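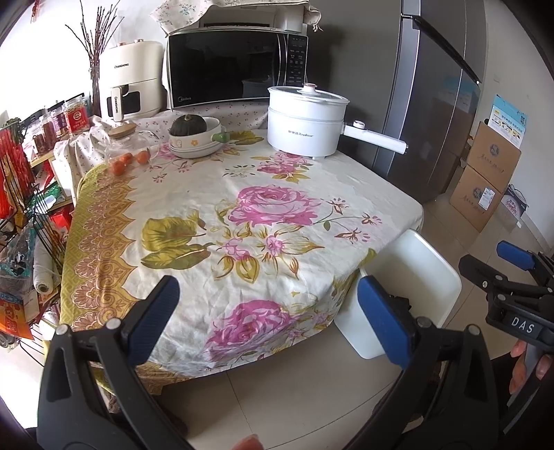 一个小作坊靠回收废旧纺织品，能给每个人开一样的工资吗？
能开，前提是设备和房租不从工资里出。我们在Ikside做了一年半，下面把账和规矩写一写，分几条发。

1/
Ikside是合作社，做旧床单、旧窗帘、旧工作服的拆解和再缝制。成品主要是购物袋、围裙和搬家用的包裹布。没有老板，设备归合作社所有，退社的人带不走机器，也不用赔折旧。

2/
工资按小时算，裁剪、缝纫、送货、记账都是同一个时薪。刚开始有人提出缝纫应该高一点，毕竟要学。讨论了两次，最后的办法是学习时间也照付工资，时薪不变。

3/
去年9月的数字：卖货收入3699欧，材料和运费1256欧，房租1000欧。剩下的按工时分。房租那一项由一笔文化项目的资助补上，所以当月实际可分的比账面多。没有这笔资助，我们撑不到冬天。

4/
有人问为什么不涨价。购物袋涨过一次，老客户没走，集市上的散客少了很多。围裙没动。包裹布是搬家公司Cattaneo长期订的，价格一年谈一次，今年还没谈。

5/
机器的情况：两台平缝机是二手的，锁边机花了199欧，从一家关门的窗帘店收来，换了皮带和一根针杆，到现在没大修过。裁床是自己钉的，偏矮，裁久了腰疼，打算垫高。

6/
原料从哪来。大头是Norton洗衣房淘汰的酒店床单，成捆送来，只要我们自己卸货。小头是居民送的。居民送来的花色好看，但是尺寸不一，分拣花的时间比缝的时间还长，这部分工时照样算工资，所以一件居民布料做的袋子成本高得多。

7/
关于"艺术项目"这个身份。申请资助时我们写的是艺术与劳动研究，展览也办过。好处是能拿到场地补贴，坏处是评审想看展品，想看论文，很少问社员每月拿到多少钱。报告里我们坚持附上工资表，隐去名字。

8/
Montserrat Aguirre在我们这里待过一个驻地周期，她做的事是把每道工序的时间记下来，贴在墙上。刚贴的时候大家不太舒服，像工厂计件。后来改成只记工序，不记人，就留下来了。现在报价全靠这张表。

9/
工作时间是灵活的。有人带孩子，有人在等居留文件，有人身体不好一周只能来两个半天。排班表每周一定，临时来不了发个消息就行，不扣别的。代价是大订单接不了，交期短的一律推掉。

10/
决策方式：每月开一次会，在场的人表决，一人一票，资助方没有票。超过一台机器价格的支出必须开会，小额的谁买谁贴发票。开会也算工时，这一条是后来加的，加了以后来的人明显多了。

11/
做得不好的地方也写上。账本换过三个人管，中间有两个月对不上，补了很久。库存没有固定的位置。对外联络基本压在会写公文的人身上，轮换说了好几次，没轮起来。

12/
Vodasen那边的朋友在做类似的事，材料是木托盘，他们按岗位分三档工资。我们交换过账目，两边每小时的平均收入差得不多，他们最低那档比我们低。样本太小，只供参考。

13/
新一期资助的结果还没出来。如果不批，先退掉一半场地，机器挤一挤，工资标准不动，能排的工时会少。这是2024年2月28日开会定的，记录放在门口的文件夹里，社员可以随时翻。

14/
想要章程和工时表模板的可以留言，西班牙语版是全的，中文版只翻到第四章。其他问题我晚上看到再回。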